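布上的花纹是怎么来的

你今天穿的衣服上有花纹吗？也许有条纹，也许有格子，也许有一只小动物。再看看家里的窗帘、床单和毛巾，上面多半也有花纹。花纹到处都是，所以我们很少去想它们是怎么到布上去的。

让布上出现花纹，办法主要有三种：织出来，印出来，染出来。另外还有绣花，就是用针和线在布上添图案。这篇文章先讲前三种，最后再讲花纹为什么总是一遍一遍地重复。

先认识一块布

找一块棉布，比如一块旧手帕，用放大镜看。你会看到许多细细的线，一些竖着走，一些横着走，互相交叉。竖着的线叫经线，横着的线叫纬线。织布的时候，先把经线一根一根绷紧在织机上，再让纬线从经线中间穿过去。纬线先从一根经线的上面过，再从下一根的下面过，一上一下，一直走到头，然后掉头往回走。

这种一上一下的织法叫平纹，是最简单的织法。手帕和很多床单都是平纹布。

如果纬线每次跨过两根经线，下一行又往旁边挪一根，布面上就会出现斜斜的细线。这叫斜纹。牛仔裤一般就是斜纹布做的，你可以凑近看一看。牛仔布的经线常常是蓝色的，纬线是白色的，所以裤子外面蓝，翻过来里面发白。

还有一种布不是这样织的。T恤和毛衣是用线圈套着线圈做出来的，叫针织布。针织布能拉长，松手以后又缩回去。你可以拉一拉袖口试试。

织出来的花纹

最容易织的花纹是条纹。把经线按颜色排好，几根黑的，几根白的，再几根黑的，织出来就是竖条纹。如果经线只有一种颜色，纬线换着颜色织，就是横条纹。经线和纬线都换颜色，就成了格子。

要织叶子、花朵或者小鸟，就难多了。每织一行，都要决定哪些经线抬起来，哪些经线不动。抬起来的线露在上面，没抬起来的线藏在下面。下一行又要换一批。从前中国有一种很高大的织机，叫花楼织机，要两个人一起干活。一个人坐在上面，按照图案提起经线，另一个人坐在下面，把纬线穿过去。两个人必须配合好，一天也织不了多长。

两百多年前，法国人雅卡尔做出了一种新的织机装置。他用的是打了孔的硬纸板，一张纸板管一行。有孔的地方，钩子可以通过，经线就抬起来；没有孔的地方，钩子被挡住，经线就不动。把许多张纸板连成一串，织机就能一行接一行地织出图案。今天的提花织机大多由电脑控制，不用纸板了，道理还是一样的。

怎么知道一块布的花纹是不是织出来的？翻到背面看看。两种颜色织成的布，正面是黑底白花，背面常常是白底黑花，因为在正面藏起来的线跑到背面去了。

印出来的花纹

印花布是先把布织好，再把颜色印上去。这和盖印章差不多。

最早的办法是用木板。工匠在木板上刻出图案，涂上颜料，按在布上，用木槌敲一敲，再拿起来。然后挪到旁边，再按一次。每一次都要对准，对不准的话，花瓣就会断开或者叠在一起。如果图案有三种颜色，就要刻三块木板，一种颜色用一块。

后来人们把图案刻在圆筒上。布从圆筒下面经过，圆筒不停地转，图案就不停地印上去，比用手按快得多。还有一种办法叫丝网印花。网上有些地方堵住了，有些地方留着小孔，用刮板把颜料刮过去，颜料只从小孔里漏下来。现在也有像打印机一样的机器，直接把颜色喷在布上，照片也能印。

很多印花布的背面颜色比较浅，有的几乎是白的，那是因为颜料没有完全透过去。
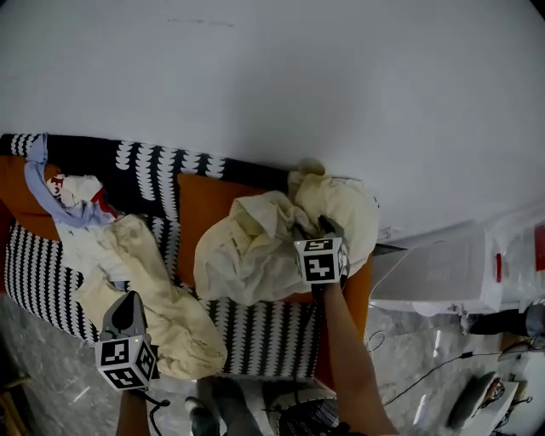
黑白花纹的沙发套，有一列列像叶片的图形，也有三角形。

染出来的花纹

染花纹的办法听起来有点奇怪：想让哪里有花，就不让哪里染上颜色。

最简单的是扎染。把布的一小块揪起来，用线扎紧，再放进染缸。扎紧的地方颜色进不去，解开以后就留下一个浅色的圈。扎的地方不同，松紧不同，出来的圈也不同，所以很难做出两块完全一样的扎染布。云南大理的扎染很有名，常用的颜色是蓝色，这种蓝色最早来自一类能做染料的植物。

另一种叫蜡染。先用蜡在布上画图案，蜡干了以后把布放进染缸。有蜡的地方染不上颜色。最后用热水把蜡煮掉，图案就露出来了。蜡有时候会裂开，颜色从裂缝里渗进去，留下像冰裂一样的细纹。贵州有不少做蜡染的地方，那里的人会在布上画花鸟、鱼和蝴蝶。

还有一种更费工夫的办法，是在织布之前先把线扎好染好。一根线上有的段落有颜色，有的段落没有颜色，织到一起才拼成图案。因为线很难对得完全整齐，图案的边缘看起来毛毛的。新疆的艾德莱斯绸就是这样做的。

花纹为什么会重复

把一块花布铺开，找到一朵花，再往旁边找，多半会找到一朵一模一样的。继续找，还会有第三朵。这一小块反复出现的图案，叫做一个“循环”，也叫一个“单元”。

重复有很实际的用处。木板只有那么大，圆筒转一圈就回到开头，提花机的纸板用完一轮也要从头再来。有了循环，设计的人只要画好一小块，就能铺满很长的一匹布。

重复的方式有好几种：

平移：图案不变，往旁边或者往下挪一段距离，再来一个。

翻转：像照镜子一样，左边的叶子朝左，右边的叶子朝右。

旋转：图案转一个方向，再放上去。

错开：第二列比第一列低半个图案，就像砌墙的砖那样。

一块布可以同时用上几种方式。裁缝做衣服的时候，还要把两块布上的花纹对齐，这叫对花。口袋上的格子如果和衣服上的格子连得上，说明裁的时候花了心思。图案的循环越大，对花就越费布。

自己动手试一试

你可以用土豆做一枚印章，印一块花布。需要准备：一个土豆、一块旧的浅色棉布、能用在布上的颜料、一个盘子、几张旧报纸。切土豆要请大人来做。

一、在桌上铺好报纸，再把布铺平。

二、请大人把土豆切成两半，在切面上刻一个简单的形状，三角形或者叶子都可以。

三、用纸巾把切面上的水吸干。

四、在盘子里倒一点颜料，把切面蘸上薄薄一层。

五、把土豆按在布上，不要来回晃，然后直直地拿起来。

六、往旁边挪，再印一个。印满一行，再印第二行。

第一行可以只用平移。第二行把土豆转半圈再印，看看有什么不同。第三行试试错开。颜料晾干的时间要看瓶子上的说明。

如果想让每一行都是直的，可以先用铅笔和尺子在布上轻轻画几条线。

小词典

经线：织布时先绷在织机上的竖线。

纬线：横着穿过经线的线。

提花：在织布时控制经线的起落，直接织出图案。

循环：花纹中反复出现的一小块图案。

对花：把两块布上的花纹接在一起，让图案连得上。

想一想

家里哪块布的花纹是织出来的，哪块是印出来的？翻开背面，把你看到的记下来。再挑一块有花纹的布，用尺子量一量，它的一个循环有多宽，有多高。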